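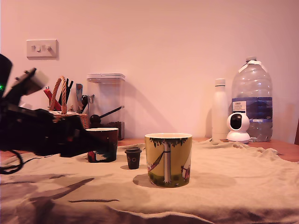 **Neldale table-clearing project: progress report, 3 May 2019**
Prepared by Krystyna Jakubowski for the Reller fund

Thank you, as ever, for your patience with us, and for the kind note after the December report, which went up on the kitchen wall and is still there. I would have loved to send you nothing but good news, but we have had a fault to deal with and I'd sooner you heard the whole of it from me.

Up to the middle of this spell things were going very nicely. We had finished 125 runs with the Hornus arm picking up cups and mugs from a cloth, and the grip settings for the smallest cup had at last stopped giving us grief. Then, on 3 runs in one afternoon, the fingers closed further than they had been told to. One cup was squeezed hard enough to pop its lid, and Pillay, who supplied the gripper, asked us to stop straight away, so we did.

Their engineer traced it to a worn connector on the finger sensor. When the cable tugged, the reading dropped to nothing, and the arm took that to mean it hadn't touched anything yet (rather alarming when you think of fingers being near it!). A lost reading now stops the arm dead, and we have put the stop button within reach of both chairs.

We are back to slow trials on soft, creased cloth, stains and all, with the small cup first.

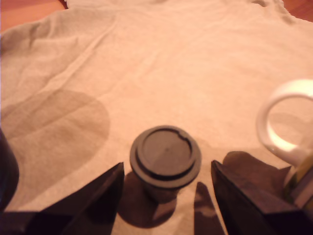 *Small lidded cup between the gripper fingers, with a stain on the cloth to the left.*

The repair and a spare cable came to almost £2,000, which we can cover from the travel money if you are happy with that. We have lost 12 working days, so I'd like to move the mug trials back by the same amount. Could you let me know on both points when you have a moment?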